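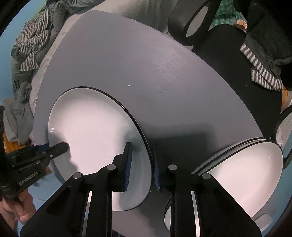 Dishware at the Rorkcombe Dining Hall is available to residents, staff and registered groups at no charge, and the answers on this page apply to all three. Most questions received by the Dining Office concern the everyday plates, which are white with a thin black rim and are kept stacked when not in use, as on the gray round table shown. The policy was last revised on January 17, 2026.

Which plates may groups use?
Registered groups may use the everyday rimmed plates. The Þórarinsdóttir service, which was given to the hall for formal dinners, is issued only with written approval from the Dining Office.

How many plates does the hall own?
The April inventory recorded 914 plates of all sizes. Nearly 27 of these are held back at any time for replacement or repair of the service line.

How high may plates be stacked?
Stacks on shelves and carts may not exceed 17 plates. On dining tables, please keep stacks low enough for a seated guest to see over, and set them back from the edge. Plates of different sizes must not be mixed in one stack.

Should tables be cleared before plates are put out?
Yes. Wipe the tabletop with a damp cloth and let it dry. Crumbs left under a stack scratch the glaze of the bottom plate. Light scuffs on the tabletops are normal wear and do not need to be reported.

How should plates be handled?
Hold each plate by the rim. Do not slide one plate across another when building or taking down a stack.

What should be done with a chipped or cracked plate?
Remove it from use immediately and place it in the marked bin beside the Illon Room door. Do not return it to the stack, even if the chip is small. Groups are not charged for ordinary breakage of up to 2 plates per event. Further breakage is billed at replacement cost.

Where are used plates returned?
Scrape plates and bring them to the return window. Groups meeting in the Trullusthorpe Annex should use the cart provided there. Carts are collected after the evening meal.

May plates be taken to private rooms?
No. Residents who need a meal in their room may request a covered tray at the service counter.

Who approves requests for the formal service?
Requests are reviewed by Fulgencio Carrasco, Dining Services Manager. Please state the date of the event, the number of guests and the room reserved. Incomplete requests will be returned to the sender.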